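4.2 Domestic props and what audiences remembered

I should say first that I never meant to write about furniture. My notes from the Clilton run were all about the pacing of Tsegereda Adugna's solo show, Skesteck, and whether the second half (the letters from her aunt) lost people. But when I sat down with the 31 audience cards, the same thing kept coming up: the bed!
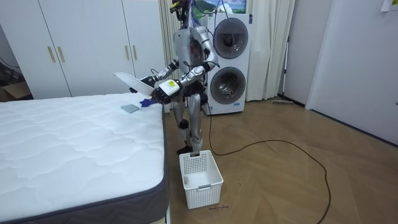

Solo performers lean on props far more than I'd realised. With no second actor to look at, the audience looks at whatever the performer is handling, and household things carry a lot of feeling. A piece of white fabric held up over a mattress is a very ordinary sight, yet on a stage people read all sorts into it. Twelve of the cards mentioned the sheet-folding bit, and only three mentioned the letters, which rather surprised Tsegereda.

Demetrius Schumacher, who directed, had wanted to cut the sweeping too. I'm glad he didn't.

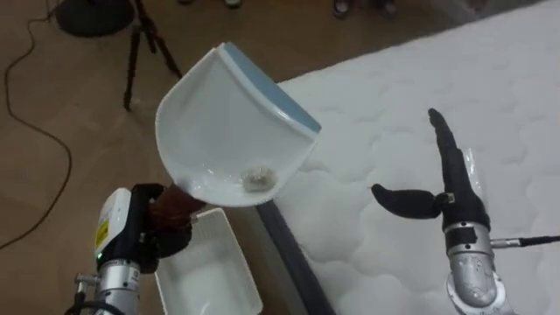
Figure 3. White dustpan with a light-blue lip and a small pale clump of debris in the scoop.

The sweeping lasted longer at Siu, where the stage was wider, and I timed it there at eight minutes. People coughed a bit, then they stopped coughing. One card said simply "my mum's kitchen", though there's no kitchen in the play at all.

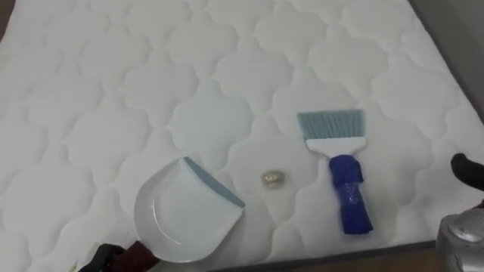

I did ask about this in the bar afterwards, and the answers were all over the place. Some people thought the chores were padding. Others had hardly noticed there was a script going on underneath, and could tell me every move she'd made with her hands.
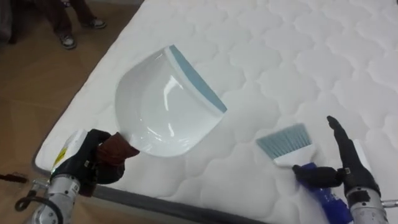

The Grukeo performances in August were different again, mainly because the house was so noisy. I've left those cards out of the counts and come back to them in section 5.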